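Looking for the Longer Cut of Muno

25 Oct 2022

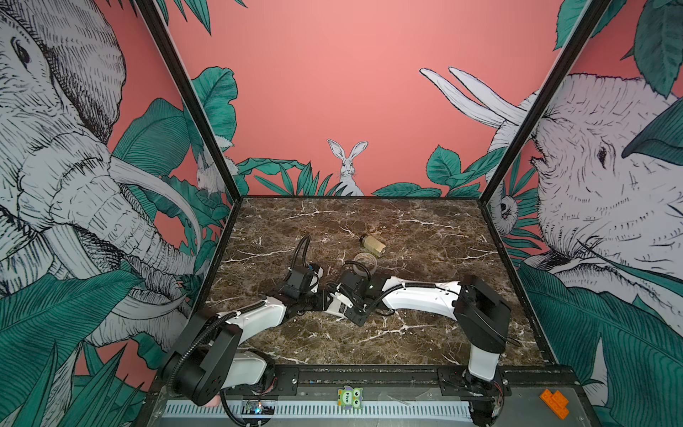 My mother had a movie she talked about all through my childhood, and I finally got to see the whole thing this month, at the age when I have started telling my own kids about movies they have no interest in seeing. It's called Muno, it's a family adventure about a girl who goes up a river to bring back her uncle's boat, and for most of my life the only copy I could find was a chopped-down television version that runs 66 minutes and makes very little sense after the second reel. I did love that version, mind you. I loved the opening titles most of all, which are drawn by hand in black ink, and if you look at the elephant up top, with all that crosshatching and the long curved tusk and the big leaves crowding in on a salmon-pink background, you'll have a pretty fair idea of the look of them, except that the movie has a heron where the elephant would be and the pink is more of a peach (or it was on our TV, which made everybody look as if they'd been out in the sun too long).

Anyway! My mother always said there was a scene at a dance hall. She described it so many times that I could have drawn you a map of the place. The girl, tired and muddy, walks into a dance because it's raining and she's hungry, and an old man teaches her a waltz while the band packs up around them, one player at a time, until there's just the fiddle left. Mom would hum the tune while she did the dishes. She had seen it at the theater in Sirkville when she was nine, with her cousin, and they'd stayed in their seats and watched it a second time.

The trouble is that there is no dance hall in the 66-minute version. The girl is on the riverbank, there's a clap of thunder, and then it's morning and she's wearing a different coat. I pointed this out to Mom once when I was a teenager and thought I was very clever, and I suggested she had mixed it up with some other picture. She was quite short with me. She said she knew what she had seen, and she wanted to know where I thought the coat came from.

I have thought about that coat for a lot of years.

So last December I decided I'd make a proper effort. I'm no kind of expert on old movies, I just watch a lot of them, usually with a heating pad and a bowl of cereal. I wrote to Declan Bolger, who some of you know from the comments here, and who has forgotten more about family pictures of that period than I'm ever going to learn. Declan wrote back four pages. The short of it was that yes, there had been a longer cut, it had played in theaters for one season, and then the distributor wanted something that would fit in a TV slot with room for ads. He had never seen the long one himself. He thought there had been a home video release overseas, but he couldn't say for certain which country, and he told me not to get my hopes up.

I got my hopes up right away, of course.

I spent most of the winter looking in the wrong places. I bought a tape from a man in Ohio that was labeled "Muno complete" and was the TV version with a fishing program after it. I bought a disc that wouldn't play in my machine, then bought a machine that would play the disc, and it was the TV version again, with the colors a little better. I watched a lot of other things along the way, since people kept throwing in extra tapes to fill the box. One of those was Hellska, and I do want to say a word about Hellska, even if it has nothing to do with any of this.

Hellska is a mountain picture. There is a hotel, there is an avalanche that you only hear, and there's a cook who runs the whole place while the guests fall apart. I had it down as a thriller from the cover, which shows a woman screaming at an ice ax. There is an ice ax in the movie. It's used to open a can of peaches. I laughed so hard that the dog left the room, and then in the last half hour it turned serious on me and I cried into my sleeve. If you ever come across it in a thrift store, please pick it up and ignore the cover. The dubbing is poor for the first ten minutes and then you stop hearing it.

Back to Muno. In the spring I got an email from Štěpánka Baláž, who had read an old post of mine about movie waltzes (the one where I got two of the composers backwards, and thank you again to everybody who wrote in). She collects soundtrack records, and she had the Muno album, and on side two there was a track called "The Fiddle Stays." She recorded it for me off her own turntable, crackle and all, and sent it along. I played it in the kitchen. I knew it from the first three notes, because it was the dishes tune. I had to go and sit down on the back step for a while.

I called Mom and held the phone up to the speaker. She didn't say anything until it was over and then she said, "Well, there you are," and asked me how the tomatoes were coming.

Štěpánka had also looked closely at the back of the record sleeve, bless her, and found the name of a Japanese company that had put out the picture over there. I don't read a word of Japanese. I asked Yuto Oda, my son's old roommate, and he very kindly spent an evening searching for me and then several more evenings, when I think he had caught the bug himself. He's the one who found Iwasaki. Iwasaki is a rental shop, or it used to be, and now the owner sells off the old stock by mail, a little at a time, from a long typed list with a number beside each title. There was no picture and no description. It just said Muno, in both alphabets, and the number 2681, and in the margin a note that Yuto translated as "long, some noise in sound."

Long! I read that word over quite a few times.

The owner's name is Toshio Shibata and he would like it known that he does not ship abroad. He was polite about it and he was firm about it. Yuto wrote to him twice and got the same answer. Then Yuto's uncle, Akihiko Chiba, who lives two train stops from the shop, offered to walk in and buy it for me like a regular customer, and that is what he did. He told Yuto that he and Mr. Shibata ended up talking about baseball for most of an afternoon, and that he came away with Muno and with a samurai comedy he hadn't meant to buy. I sent him maple candy. I'm told it went over well with the grandchildren.

The tape reached me on a rainy day at the start of this month, wrapped in so much newspaper that I thought at first he'd sent me a lamp. I'd promised myself I would wait for Mom. I did not wait for Mom. I put it in just to make sure it ran, I told myself, and then I saw the heron come up on the peach background and I sat on the rug in my coat and watched it to the end.

The sound does have some noise in it. There's a hum that comes and goes, and near the start there's a minute where the talk drops away almost to nothing, but there are Japanese subtitles along the bottom and for some reason they made me feel I was following better, though I wasn't. The picture is softer than the disc. The river looks wonderful anyway. There is a whole business with a ferryman that I had never heard of, and a longer goodbye with the mother at the beginning, which explains why the girl is so angry with everyone (I had always thought the actress was just in a bad mood).

And there's the dance hall. It's all there. It's smaller than the one I had in my head, and the old man isn't so very old, and I'd put him at my own age, which took me down a peg. The players leave by a side door. The last one is the fiddler, who sits down on the edge of the stage to play so that he can rest his feet. When the music is over, the old man sees that she's shivering, takes a coat from a hook by the door, and puts it around her.

I took the tape up to Mom's that weekend. I brought the old machine and two sets of cables, as I never can remember which ones her TV wants, and my sister came over with soup. Mom watched it with her hands in her lap. She didn't hum along, which surprised me. She told us that the ferryman was shorter than she remembered and that she'd forgotten the goodbye altogether. When the coat came off the hook she reached over and smacked me on the knee, quite hard, without looking away from the screen.

A few practical things, as I know I'll be asked. I can't make copies for people, so please don't write for one. I'm sorry about that, and I do wish somebody would put out a good clean version so that I could just point you there. If you want the short version, it's easy enough to find secondhand and you shouldn't pay more than 12 dollars for it. I saw one the other day with an asking price of 200 and I nearly wrote to the seller, but my husband talked me out of it. If the listing says "complete," ask them about the coat before you send any money.

Declan has asked if he can come and see the long one, and he's driving over the weekend after next, with his own popcorn maker, apparently. I'm going to show him Hellska first. He has told me three times now that he doesn't care for mountain pictures, and I've told him to bring a can of peaches.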